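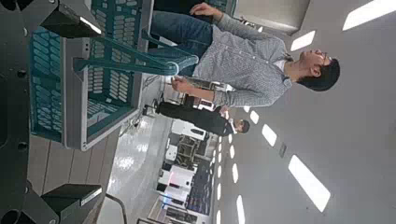

4. Installing the Garkero label gateway

The gateway sends price data from the store computer to the shelf labels by radio. One gateway serves up to 871 labels on a single sales floor. Complete section 3 (network settings) before you start.

4.1 Choosing a position

Mount the gateway on a wall or column above the height of the tallest shelf. Keep it clear of metal ducts, freezer cabinets and security gates. The antenna end must point down.

Note: Stockroom walls with foil-faced insulation block most of the signal. Labels used in a stockroom need their own gateway.

4.2 Mounting and wiring

1. Hold the bracket against the wall and mark the two screw holes.
2. Drill the holes and fit the supplied anchors.
3. Fasten the bracket. Do not overtighten – the slots are cut in thin steel and will bend.
4. Route the network cable through the rear channel and leave a short loop for service.
5. Slide the gateway onto the bracket until the latch clicks.
6. Connect the cable to the port marked LAN. The port marked AUX is for factory use only.

CAUTION: Disconnect power at the switch before you remove the gateway from its bracket. The latch does not break the electrical connection.

The status light blinks amber during startup and turns solid green when the gateway has received an address. If it is still amber after 2 minutes, see section 9.

4.3 Counters and display surfaces

Labels on counters and plank tables use the Gallardo clip base. Place the base at the front edge so the label faces a standing customer, and check the reading angle from the aisle. 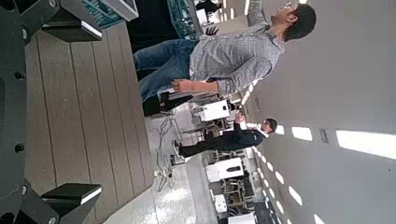

Figure 4-2. Standing position near a surface with a wood-grain look.

The clip base fits edges with a square profile. For rounded edges, order the Zandatness adapter strip, which is cut to length with a utility knife. Clean the edge with a dry cloth before applying the strip. Solvent cleaners weaken the adhesive.

4.4 Registering labels

1. Open Wellero on the store computer and select Devices, then Add.
2. Scan the code on the back of the label.
3. Scan the shelf code of the product.
4. Wait for the label to refresh. The product name appears first, then the price.
5. Repeat for the remaining labels in the aisle, and select Save.
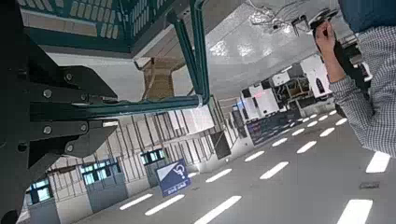

Wellero stores up to 2000 product records per site. Records that have no label assigned still count toward this limit. To free space, select Products, then Unassigned, and delete the entries that are no longer sold.

Note: Deleting a record clears its price history. Export the history first if it is needed for accounting.

4.5 Range check

Select Devices, then Signal. Labels shown in red must be moved closer to the gateway or assigned to a second one. Run the check again after any change to the shelf layout.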